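브란우드(Branwood) 생활섬유 재사용 사업 중간 진행 보고
수신: 콘더(Conder) 지역기금 사업관리 담당
작성: 네긴 사파비(Negin Safavi), 브란우드 사업 담당
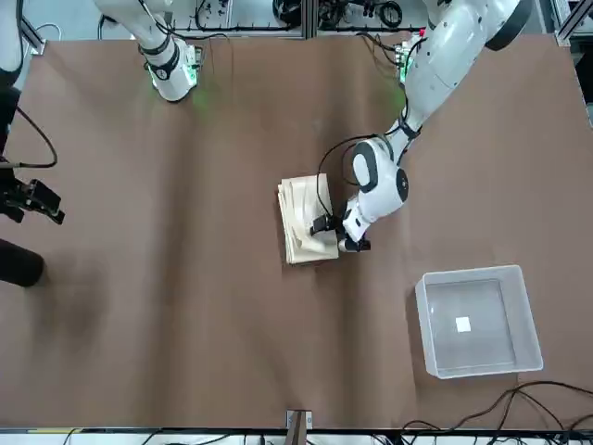
1. 보고 기간 중 추진 경과

9월 말까지의 진행 상황을 보고드립니다. 본 사업은 숙박업소와 요양시설에서 교체되는 침구와 수건을 수거하여 세탁, 선별한 뒤 지역 복지기관에 다시 공급하는 사업입니다. 당초 목표는 사업 기간 내 1,000kg 수거였으며, 현재 누적 수거량은 1,087kg입니다. 목표를 넘긴 것은 여름 성수기 직후 숙박업소 두 곳이 침구를 한꺼번에 교체했기 때문이며, 남은 기간에도 같은 속도가 유지될 것으로 보지는 않습니다.

협약을 맺은 배출 업체는 14곳입니다. 지난 보고 때 협의 중이라고 적은 요양시설 한 곳은 내부 결재가 늦어져 아직 서명 전입니다. 담당자가 바뀌어 사업 설명을 처음부터 다시 했고, 위생 처리 절차에 관한 서류를 추가로 보냈습니다.

2. 선별 및 재사용률

수거량 가운데 재사용 판정을 받은 비율은 63%입니다. 나머지는 얼룩, 올 풀림, 고무밴드 손상 등으로 걸레용 원단이나 충전재로 넘겼습니다. 매트리스 커버의 탈락률이 가장 높습니다. 방수 코팅이 벗겨진 제품이 많은데, 수거 단계에서는 접힌 상태로 들어와 확인이 어렵습니다. 배출 업체에 품목별로 묶어 달라고 요청했으며 절반 정도가 따르고 있습니다.

선별 기준표는 한 차례 개정했습니다. 작업자마다 옅은 변색에 대한 판정이 달라서 견본 천을 기준표에 붙이고 등급을 네 단계에서 세 단계로 줄였습니다. 개정 후 재검수로 되돌아오는 물량이 줄었습니다.

3. 세탁 위탁

세탁은 계속 브라코들로(Brarkodlow)에 맡기고 있습니다. 8월에 건조 설비 고장으로 납품이 일주일 밀린 적이 있고, 이 기간에는 복지기관 배송을 한 번 건너뛰었습니다. 이후 납품일을 금요일로 고정했고 지연은 없었습니다. 단가 인상 요청이 있었으나 올해 계약분까지는 기존 단가를 적용하기로 했습니다. 내년 예산에는 인상분을 반영해야 합니다.

4. 교류 및 자문

포르투갈 브라간사(Bragança)의 섬유 재사용 단체와 화상회의를 두 차례 진행했습니다. 자문을 맡은 러크러미오아라 버두바(Lăcrămioara Văduva) 씨가 회의록을 정리했으며, 그쪽에서 쓰는 보관 라벨 양식을 받아 번역 중입니다. 현지 방문은 여비가 책정되어 있지 않아 추진하지 않습니다.

5. 예산 집행

인건비와 세탁비는 계획대로 집행되었습니다. 운송비는 수거량 증가로 계획보다 많이 썼고, 홍보비에서 남은 금액을 전용하고자 합니다. 전용 신청서는 별도로 제출하겠습니다. 보관 선반 구입은 견적을 다시 받는 중이어서 다음 분기로 넘깁니다.

6. 다음 분기 계획

- 요양시설 협약 체결 및 첫 수거
- 매트리스 커버 별도 수거 시범 실시
- 복지기관 수요 조사(겨울 이불 중심)
- 선반 구입 및 보관 구역 재배치

수요 조사 문항은 초안이 나와 있습니다. 검토 의견이 있으시면 다음 정기 회의 전까지 회신 부탁드립니다.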